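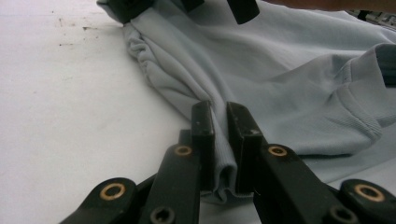

## Folding sweatshirts so they stay folded

Fleece is thick and springy, and a badly folded sweatshirt takes up twice the shelf. Work on a flat table at hip height. A bed is too soft and the creases go back in as fast as you take them out.

1. Find the two ends of the garment first, hem and shoulders. A bunched sweatshirt opens up fastest if you pull from both ends at once. Small pinches of fabric are enough.
2. Lay it face down and smooth from the middle outward with the flat of your hand. Don't tug at the ribbing. Cuffs and waistbands that get pulled every week go wavy.
3. Check the cuffs. If one has turned in on itself, straighten it now.
4. Fold one side in to the middle of the back, then lay the sleeve straight down along it. Do the same on the other side.
5. Hoods go down flat over the back before the last fold.
6. Fold the bottom third up, then fold again to the collar. Turn it over.

For a drawer, fold once more and stand it on edge. For a shelf, stop at step 6 and stack no more than five. Taller stacks lean.

## Before you fold

Light colors show everything. Pale blue and pale gray pick up marks from a table that looks clean, so wipe it down with a damp cloth and let it dry.

Make sure the garment is dry at the cuffs, the waistband and the inside of the pocket. These dry last. Solange Moulin lays hers over a chair back for an hour after they come off the line, and I have started doing the same.

Pilling can be taken off with a fabric comb. Go in one direction and keep the comb off the ribbing.

## Washing

- Inside out, cool water, zippers closed.
- Half the detergent you think you need. Too much leaves fleece stiff.
- No fabric softener. It flattens the nap.
- Low heat if you must use the dryer, and take it out while the cuffs are still a little damp.
- Keep towels out of the load. Lint is hard to get off.

## Storing for the summer

Wash first, even if it was only worn once. Use a cotton bag or a lidded box and leave some space at the top. Our shelf in the Ekcombe house is 82 cm wide and takes 3 stacks of adult sizes with room for a hand between them.

Loïc Hamel asked about vacuum bags. They are fine for a move, but thick fleece comes out with hard creases. Hang it in the bathroom during a hot shower, then smooth it on the table and fold it again.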